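Ticket 2804 – Gurnbridge guest house, upstairs heating zone won't hold setpoint
Status: open, waiting on part
Opened by: Rostislav Urban
Controller: Nurent wall unit, firmware from August

Room 8 calling for heat all night, valve never closes. Guest complained at breakfast. Setpoint 66, room reading 81 on my own thermometer. Wall unit insists it's 64. So either the sensor is bad or the unit is reading some other room.

Tried so far:
Power cycled the wall unit. No change.
Power cycled the hub in the hall closet. Came back with two zones missing, re-added both, took most of the morning.
Swapped batteries in the remote sensor. Reads the same.
Moved the sensor off the outside wall to the shelf by the door. Went up one degree then stuck again.

Update, 2:15 pm
Called Lepik support. On hold 33 minutes. They want me to unpair the sensor and pair it again with the hub in the same room. Hub is wired in, cable isn't long enough. Asked if there's another way, they said they'd email. Nothing yet.

Room 8 is blocked in the booking system until this is fixed, please dont put anybody in there. Housekeeping hold is on too.

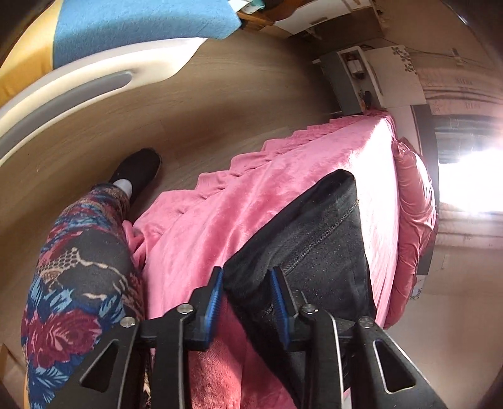 Room 8, bed with pink spread, black garment folded on it.

Update, 4:40 pm
Found an old extension cable, got the hub as far as the doorway. Unpaired, paired. Now the wall unit shows 79, so it is reading the right room at last. Valve still open though. Turned setpoint down to 50, waited, pipe still hot past the valve. Manual override knob on the actuator turns but doesnt click like the one in room 6.

Swapped the actuators between 6 and 8. Room 8 closes fine now, room 6 won't. So bad actuator, plus the sensor was never paired right. Two faults, great.

Put the swap back the way it was, 6 is occupied tonight. Closed 8 off by hand at the manifold.

Parts: one actuator, ordered from Kiditside, same thread as the old ones (checked). They say it ships tomorow, no tracking number yet.

To do when it gets here – fit actuator, open manifold, run the zone test twice, put hub back in closet and check that all zones are still listed. Then take the block off 8.

Leave the extension cable where it is for now, taped down by the door.

R. Urban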